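我们使用 Cookie 来改善您的浏览体验。继续浏览即表示同意。 [接受] [管理偏好]

第4章 班组交接与日常整理作业的设置

适用于 Aditz 桌面整理系统，Stalline 夹爪套件。本章由 Jotville 家政服务站的现场组编写，供带班人员和上门整理员使用。厂家手册写的是设备怎么装，本章写的是装好以后人怎么干活，两者说法不一致时，安全事项以厂家手册为准，排班和工时以本章为准。

4.1 开始之前

厂家宣传册里说，系统上线后整理员可以“专注于更有价值的工作”。本站试用到现在，带班的人还没有看到这份更有价值的工作写在哪张排班表上。请各组先按下面的步骤做，对效果的期望放低一些。

1. 确认本组至少有2名受过培训的人员在岗。一人操作，一人负责归位和核对。不得因为有了设备就改成单人上门。
2. 检查夹爪两指能否完全张开与闭合，螺钉有无松动。
3. 在登记本上写下开工时间。设备自带的计时只算夹爪动作的时间，不算搬运、充电和等待，不能用来算工钱。
4. 向客户说明当天会采集哪些操作记录，得到同意后再开机。客户不同意的，按原来的手工流程做，工时照旧。

注意：第4步不能省略，也不能由整理员代客户勾选。

4.2 桌面物品的分类

系统默认把桌面物品分成4类：可夹取、需双手、不可移动、待询问。分类表是在样板间里定的，样板间的桌子很干净。真正住人的家里，餐桌上吃的、用的、锻炼的东西常常混放在一起，分类表只能当参考，最后由整理员决定。

1. 先取轻的空容器，例如塑料杯。从杯沿夹住，慢慢提起，不要夹杯身中段。
2. 哑铃、壶铃一律归入“需双手”，由人搬动。屏幕提示“可夹取”时也不要照做，请记下提示内容，报给带班人。
3. 玻璃瓶、玻璃罐由人拿。
4. 水果、毛巾、毛绒玩具形状不固定，夹取前先用手理顺。理顺所花的时间计入工时。

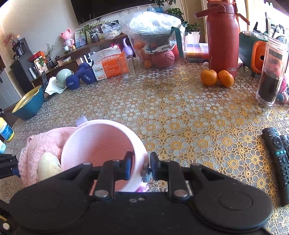 5. 遥控器、药品、证件和零钱归入“待询问”，没有问过客户不得移动位置。
6. 每清出一块桌面，停下来核对一次，再做下一块。

小心：带印花的透明桌布容易反光，本站遇到过系统把花纹认作物品的情况。夹爪如果反复在桌布上空夹，立即松手停机，不要等它自己纠正。厂家的答复是下一版会改进，上一版的答复也是这句话。

4.3 节奏与休息

随机附带的 Seixas 排班软件会给每名整理员生成一个“建议节拍”。这个数字从哪里来，说明书没有交代。我们向供应商问过，得到的是一份介绍材料，里面有很多曲线，没有算法。

1. 打开“设置”，进入“节拍”，把“自动上调”改为关闭。出厂状态是开启的。
2. 将“动作记录上限”设为每班400次。达到上限后换人操作，或者改为手工整理。
3. 休息时把夹爪放回托架。拿在手里休息，软件会当作仍在作业，手腕也得不到放松。
4. 下班前导出当班记录，本人留一份，带班人留一份。

注：软件更新后“自动上调”会恢复为开启。每次更新以后请重做第1步。

手持夹爪比空手重，这一点在演示会上听不出来。整理员如果觉得手腕、拇指根部酸痛，应当停止使用并登记，登记内容不得用于考核。带班人不要用“习惯了就好”来答复。

4.4 记录的用途

试用期间，本站共上传了2,074条操作记录。这些记录是整理员一下一下做出来的，供应商拿去改进产品，合同里对此写得很清楚；改进之后还需要多少整理员，合同里没有写。本站的立场如下，请带班人在交接时读给新同事听：

1. 记录不作为扣款依据。
2. 记录中出现客户家中的照片、证件或信件时，整条删除，不做局部遮盖。
3. 整理员可以要求查看和删除自己的记录，不必说明理由。
4. 在没有书面协议之前，不得以“系统已能完成”为由减少任何人的班次。

4.5 常见情况的处理

夹住后物品歪倒：保持夹持，用另一只手托住底部，再放回桌面。不要在空中调整。

屏幕显示“任务完成”而桌面仍有物品：以眼睛看到的为准，继续整理，并在备注栏写“未完成”。软件会把这一班标成异常，带班人手动解除即可，每次大约要点五六下鼠标，目前没有更快的办法。

客户询问以后是否不再派人上门：回答“目前没有这个安排”，不要替供应商做别的承诺。

本章下次修订定在2月，届时会补上充电与存放的步骤。意见请写在登记本最后一页。

2022年12月

订阅我们的通讯，第一时间获取手册更新。 [输入邮箱] [订阅]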